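Ticket 3029
Queue: Demo and visitor support
Opened by: Sioned Vaughan, Ellthorpe
Assigned to: Kenji Whitlock
Status: Resolved, one item left open
Subject: Right gripper drops out of the session during packing demo

Initial report (Vaughan)

We are hosting the Velden visit in March and ran the packing demo end to end this morning. The plan is two hand-held grippers, one operator, household items into a cardboard box, with the live view on the wall screen for the visitors. During the run the right unit stopped reporting jaw width. Video kept going. The left unit was fine. The session closed with a width error and the log shows 264 missing samples on the right channel.

Host is the Nelitz laptop. Both units are on the same hub. Restarting the session cleared it, then it came back after around 26 minutes.

Reply (Whitlock, 10:40)

Please send the session log and the hub port order. Also confirm whether the fault shows up on soft items, rigid items or both. If the width reading freezes only at a near-closed position, I would look at the zero offset before the cable.

Reply (Vaughan, 11:15)

Log uploaded. Port order is left unit on 1, right unit on 2. The fault was logged while packing soft items. I have not tried to force it on rigid ones yet.
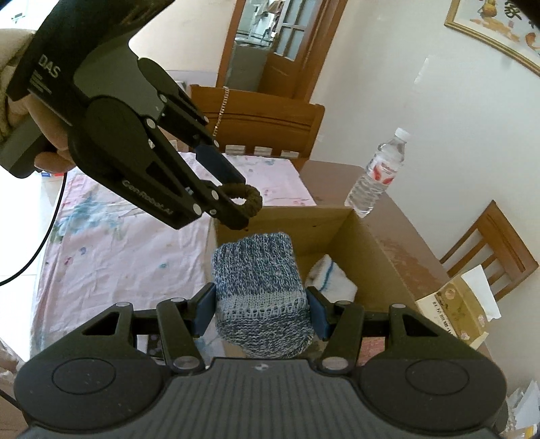 The zero offset is the first thing I would rule out. At startup the jaws are closed fully and the software takes that as zero; if they are slightly open when the session starts, every later reading is shifted. Soft items are the worst case for this. A folded knit sock squeezed between the two blue fingers leaves a small gap, and with a bad zero that gap can come out negative. The Meng plugin discards negative values without a warning. Please re-zero both units with nothing between the fingers and repeat the same items. — KW

Update (Vaughan, 13:05)

Re-zeroed both. Repeated the soft items with no dropout. Then ran rigid items and got one short dropout on the right channel, recovered without a restart. So the offset explains most of it but there is something else.

Reply (Whitlock, 13:30)

Agreed. A short dropout that recovers is more like the hub. Steps:

1. Close the session and the live view.
2. Move the right unit from port 2 to a port directly on the laptop.
3. Start the session first, then the live view.
4. Run rigid items only, same operator, same pace.
5. Send the log even if it is clean.
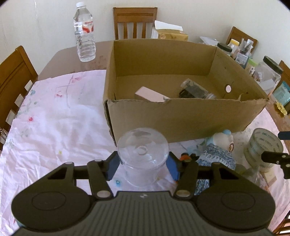 Do not change the software version between runs. If both the port and the version change, the result is no use to either of us.

Update (Vaughan, 15:20)

Steps done as listed. Log is clean on both channels. Moved the right unit back to the hub and the dropout returned within a few minutes. Moved it to the laptop again, clean. I will leave it there for the visit and label the port.

Resolution (Whitlock)

Two causes. Bad zero on the right unit at startup, and an unreliable connection through the hub. Re-zero is now on the Ellthorpe demo checklist, before the visitors are let in. Replacement hub requested.

Open item: Meng plugin should raise a warning on negative width. Passed to the plugin queue — no date yet.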